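4.2 Pattern, color and the search for the edge

The most exciting result of the study came from a part we had nearly left out. Our first two experiments (Sections 3 and 4.1) dealt with plain surfaces, where people judge the size of a vessel very well. When we moved on to patterned stone, the same people, looking at the same shapes, began to disagree with each other, and they did so in a surprisingly orderly way.

The starting point was a remark in the catalog notes that Märta Berge wrote for the Kjærgaard tableware collection. She observed that shallow dishes "shrink" on busy tablecloths and "grow" on plain linen. It is a lovely piece of close looking, and as far as we know it had never been tested. Berge was writing about cloth, but her idea carries over nicely to stone, tile and any other surface whose pattern has a grain size that the eye can pick out.

We therefore asked people to match the outline of a bowl by adjusting a plain oval on a gray field. Each person saw the bowl on six surfaces, in an order drawn fresh for every session. The full set of trials contained 1,276 usable matches after we removed those in which the person pressed the key before the picture had finished loading. No time limit was set. Most people settled into an easy rhythm after the practice block, and several asked if they could do more, a first for our lab!

Two things stand out in the matches. The first is that coarse patterns pull the judged outline inward. Where the blotches in the stone are large compared with the thickness of the rim, people tend to place the edge of the bowl a little too far in, as if the outermost part of the rim had been given away to the background. Fine patterns do this far less. The second is that the long and the short axis do not suffer equally. Errors were larger along the long axis of an oval, and the difference held up when we turned the picture by 90 degrees on the screen, so it cannot be put down to the well-known habit of overestimating vertical lengths.

We were keen to know whether color alone could produce the effect. Zeeshan Jatoi prepared a version of each surface in which the pattern was kept but the hues were flattened to a single tan. The inward pull stayed almost the same. When he did the reverse, keeping the hues and blurring the pattern, it nearly vanished. This fits well with the account given by Hayashi and Hafþórsson in the Plumora reports, where texture is said to do its work before color is taken into account - though their task was a sorting task and the comparison should be made with some care.

Stone is an especially rewarding test case because its flecks come in several sizes at once. Granite in particular mixes tans and creams with much darker grains, and no single spacing describes it. A woven cloth repeats; a slab does not. People can learn a repeat and look past it, and we suspect that this is why the cloth surfaces in our pilot gave smaller errors by the end of a session, while the granite ones stayed put from the first trial to the last. Figure 6 shows an oval bowl on granite, the pairing that we come back to in the general discussion.
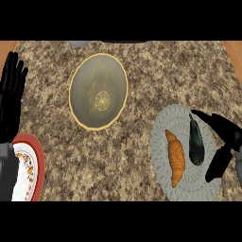
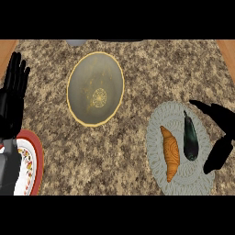

Figure 6. Two rendered views of a large oval bowl on a speckled granite countertop.

One question remains open. Ditte Damgaard has pointed out that cooks and potters may be trained to read a rim in ways that our participants, nearly all of them students, were not. We would love to see the task repeated with people who handle bowls for a living. A small trial of this kind, with 50 matches per person, is being planned, and the materials last revised on 28/06/2019 can be used for it without any changes.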